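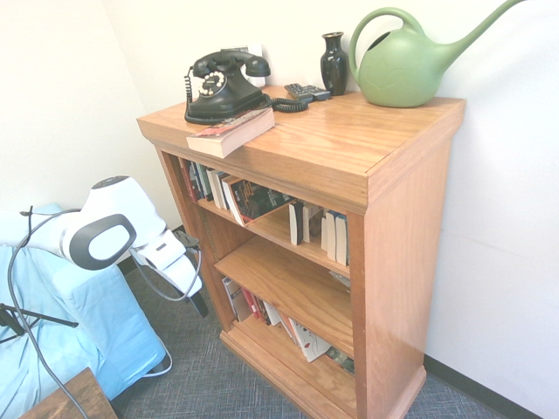
Participatory budgeting is a way of deciding how public money gets spent in which residents, and not only elected officials, propose projects and vote on them. It is used by cities, counties, school districts and housing authorities, usually for a set share of the capital budget. The practice is generally traced to Porto Alegre, Brazil, where it began in 1989, and it has since spread to thousands of local governments on nearly every continent. Few ideas in open government have traveled so far or been adapted so freely!

How a cycle works

Most programs run on a yearly cycle. It opens with public meetings where people suggest ideas: a crosswalk, a shade structure, new lights on a basketball court. Residents who sign up as delegates then work with agency staff to turn the suggestions into proposals with a price and a location. The proposals go on a ballot, the public votes, and the winners are funded in order until the money runs out.

Voting rules are often looser than those for regular elections. Many programs let noncitizens take part, and some welcome teenagers or even younger children. Ballots may be cast on paper at libraries and markets, by text message or online. In some places each voter picks a fixed number of projects, while in others voters fill a pretend shopping cart up to the spending limit – a lively method that shows very quickly how expensive sidewalks are.

The Bañuelos program

The town of Bañuelos offers a good look at how a small program can grow. It was proposed by council member Citlali Rosales, who wanted to open up the parks budget after a dispute over a closed playground. The first ballot carried 18 projects chosen from over 80 ideas, and 2 of the winners were things the town had never paid for before: a seed library and a covered bus stop built to a design by high school students.

Faustino Bautista, the town clerk at the time, put every idea on a public list along with the reason it went forward or was dropped. The list became the best-loved part of the process. People used it to find neighbors with similar ideas, and several rejected proposals came back in better shape the following April, when the next round of meetings opened. The neighboring district of Lavomach later borrowed the format almost unchanged, adding a column for the name of the office responsible for each project.

Openness and tracking

Publishing the results of the vote is only part of the work. Projects can take years to build, and a program loses trust fast if winners vanish into a backlog. Many governments now keep a tracking page with the status of each project, the amount spent and the expected finish date. Bañuelos uses Dokik, a simple public ledger, which also holds the minutes of delegate meetings.

Criticism

Turnout is often low compared with general elections, and people with free evenings tend to be heard more than people without them. In an essay on the Lavomach votes, Meron Hailu argued that the sums involved are too small to change how a town is run. Theerawat Tanasarn, writing in reply, pointed to delegates who went on to attend ordinary budget hearings and ask sharp questions there. Both writers favored moving a larger share of the budget onto the ballot.

See also

Citizens' assembly
Freedom of information
Open data
Town meeting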